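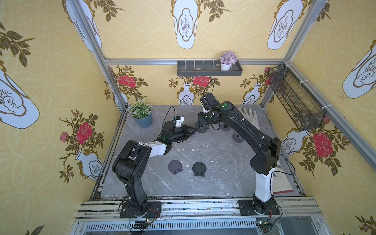

Figure 4.1 Gray disks, a white glove and a potted plant on a marble-patterned surface, with a hydrangea on the shelf behind.

Chapter 4
Small Things on a Work Surface

I have a confession to make before we get going. For years I taught this course starting with closets, and every October half the class had dropped out by the second week! Closets are big and full of old feelings. So when Bindu Subramaniam and I rewrote the notes in January 2021, we moved closets to Chapter 9 and put the tabletop first (she had been telling me to do it for ages, and yes, Bindu, you may underline this sentence).

A tabletop is friendly. You can see the whole of it without moving your feet, and you can finish it before lunch. Look at the floor of the little space in Figure 4.1. The round disks are spread over the middle and off to the right, the glove lies toward the back with its fingers spread, and the plant has the back-left corner. I'd call that an ordinary mess, the kind I make myself most days.

Now for the words we'll be using. I call anything that stays put a resident, so the plant is a resident, and so is the hydrangea up on the shelf. Anything that comes out for a job is a visitor. Gloves are visitors, nearly always, although mine seem to think they live on the kitchen counter. In the Bozsik method, which you'll meet on page 50, these are called "fixed" and "loose" goods. Same idea, duller names.

Zsófia Juhász, who taught me most of what I know, likes her students to draw a table before they touch it. Circle the residents and put a cross on each visitor. It feels silly for a minute and then you start noticing how often a visitor has been sitting there so long that everyone treats it as a resident. I once found a tape measure that had been on my desk through two house moves!

Try it with Figure 4.2. Look for the two upright holders, the glove to the right of the farther one, and the bit of beige fabric lower down. Would you cross the holders or circle them? I go back and forth on it, so pencil is fine.

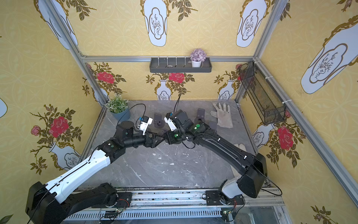
4.1 Residents and Visitors

Start with the corners.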